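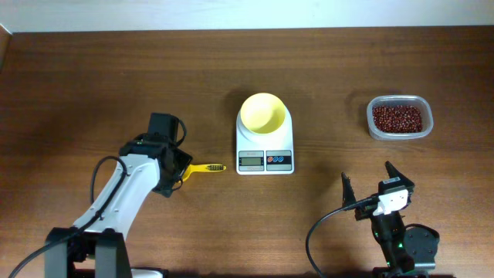

Software Engineer, Manipulation Planning and Control (full time)

Edilwood is a small company, and we write the software that lets two robot arms work together on one table. Our product is called Corine. It takes a task, plans the motion of both arms and corrects the plan while the arms are moving. We look for one engineer to join the planning group from January.

What you will work on

Many of our test tasks use kitchen and bathroom things: a toothbrush, a scale with a bowl on it, a box of beans. Small beans are difficult for a planner, and so is a thin handle held from one end. You will write the part of Corine that decides which arm moves first and how close the two may come to each other. You will also take care of our replay tool, Vodiveo, which shows the planned path and the measured path together. At present it has 38 open tickets, and some of them are old.

What we ask

Good C++ and good Python. You have written motion planning or control code that ran on a real arm, also if it was only at university. You can read a log file with patience. Knowledge of camera calibration is welcome but not required.

What we offer

A permanent contract, 100 percent position, with up to two days per week from home. The working language is English. Most of us learned it at school, so please do not worry about your accent.

How to apply

Send your CV and one piece of code, with a few lines about what you would change in it today, to Mathias Berchtold, head of planning. Applications are open until October 14, 2022. The first talk is by video and takes less than one hour.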